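Last updated: July

Section 4: Sorting and stacking your crockery

You've built the Rallow shelf and it's standing level, so now for the fun part! This section covers getting your plates and bowls ready to go in. Set aside a quiet half hour, put the kettle on and enjoy having everything out where you can see it.

What you need
— A low table, or any flat surface at a comfortable height
— A thick cloth or blanket
— A soft, dry tea towel

Setting up

1. Spread the cloth over your work surface and smooth out the folds. If it slides about, clip it at the edge.

2. Bring your crockery over a few pieces at a time. A bedroom or spare room is a great place to work if the kitchen bench is full.

3. Hold each plate up by the rim and tilt it towards the window. Hairline cracks show up beautifully in daylight. Check the underside too.

CAUTION: Put chipped or cracked pieces aside. Never place them at the bottom of a stack.

Building a stack

4. Start with the widest plate. Lay it flat, right side up.

5. Add the next size down and centre it. Square plates and plates with little handles can go on a round one, as long as they sit flat without rocking.

6. Finish with a bowl. One bowl makes a lovely steady top, but two or more should have a stack of their own.

7. Keep each stack under 22 cm high so it clears the shelf above.

NOTE: Favourite plates with coloured pictures (the kids' ones especially!) deserve a spot at the front. Slip a paper napkin between them to protect the artwork.

8. Lift each stack with both hands underneath and lower it onto the shelf. Start at the bottom shelf and work up.

CAUTION: Do not lift a stack by its top piece. Do not lean plates against the shelf's side panels.
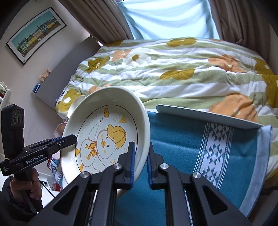
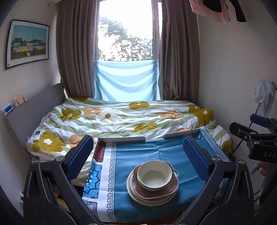
Fig. 4. First picture: duck plate tilted up by the rim (step 3). Second picture: bowl, brown plate and round cream plate in one stack (steps 4 to 6).

Once the bottom shelf is filled, check that the unit is still level before loading the next one. To adjust the feet, go back to Section 2.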